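各位好，这期进展写得比上次晚了几天，先说声抱歉。格雷拉达（Grelada）那边的储罐基础验收拖了一下，我想等结果出来再动笔，免得写一堆"预计"。

## 先说总体情况

Nedix 聚丙烯改性料项目目前比基准计划慢 4 天。上个月报的时候是慢 14 天，所以追回来不少，主要是靠挤出车间的管廊和设备基础交叉施工（监理一开始不太乐意，后来我们把分区隔离方案重新画了一遍，他们签了）。预算这块还在批准范围之内，备用金动了一笔，后面细说。

- 土建：主厂房封顶，地坪还剩包装区一块没浇
- 设备：双螺杆主机已经到场开箱，侧喂料机还在海上
- 公用工程：循环水和压缩空气管线在试压，氮气站的图纸第三版刚回来
- 许可：环评变更已受理，消防图审等一份补充计算书
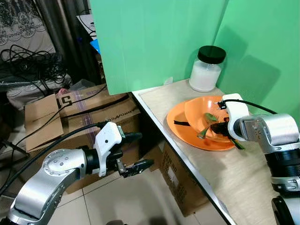 ## 设备到货和那批法兰

这个月最让我头疼的是 Varnik 供的法兰。到货抽检的时候发现有 7 片材质证书上的炉号和钢印对不上，东西本身看着没毛病，可是高压侧的管线我真不敢赌，全部退换了。Varnik 态度还行，换货走空运，运费他们出。新的一批已经入库，光谱复检也过了，报告放在共享盘"采购/到货检验"里，想看的自己翻。

主机那边倒是顺得出乎意料！开箱的时候齿轮箱、筒体、螺杆元件全都对得上装箱单，只有一只温度探头的保护管压弯了，厂家答应补发。就位找平用了两个班，水平度数据我觉得挺漂亮。

侧喂料机的船在隆多尼奥（Londoño）港换装，排队比较久。我已经跟货代说好，一靠泊就走陆运，不再等拼柜。就算它再晚一点，单机试车也可以先空着侧喂料口做，不会卡住主线。

## 钱花到哪儿了

备用金动用的那笔，是包装区地坪下面挖出一段老排水沟，图纸上压根没有。填实、改线、重新做承载试验，一共签证了 1,468 个工时，都是按合同单价结的，没有另外谈价。签证单我逐张核过，有两张时间写重了，退回去改了再报的。

另外汇报一下电缆：我们把一部分采购提前锁价了，比原计划早付一笔预付款，所以现金流曲线这个月会鼓出一块，总额没变。财务那边如果问起来，麻烦帮我解释一句。

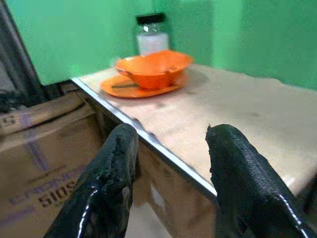
*台面一角和张开的夹爪。*

## 我比较担心的事

第一是氮气站。设计院改了三版，阀组位置还是和检修通道打架，我打算下周拉着工艺和安装一起在现场比划一遍，当场定下来，回去再改图。再来回发邮件就真来不及了。

第二是操作工培训。人招得差不多了，但大部分是做注塑出身，对失重秤和真空脱挥不熟。我想先送一个班组去兄弟工厂跟班，回来再带其他人。差旅费不大，可是原预算里没有单列，需要您这边点个头。

第三是色母和填料的仓储。原来的方案是滑石粉和树脂放同一个库区，安全那边提了粉尘的意见，我觉得有道理，现在在看能不能把北侧雨棚封起来用。结构上可行，报价还没到。

## 接下来打算干的

1. 包装区地坪浇筑，养护期间穿插装照明
2. 主机电机接线、点动，确认转向
3. 循环水系统冲洗，水质合格后再接换热器
4. 消防补充计算书递交，盯着图审排期
5. 培训方案和费用明细发给您

投料试车的目标还是 10 月，没有改。按现在的节奏我有把握，前提是氮气站别再出第四版。

需要您定的就两件：跟班培训的差旅费，还有北侧雨棚改造要不要走变更流程。其他的我这边能处理，处理不了再来烦您。

2026年6月5日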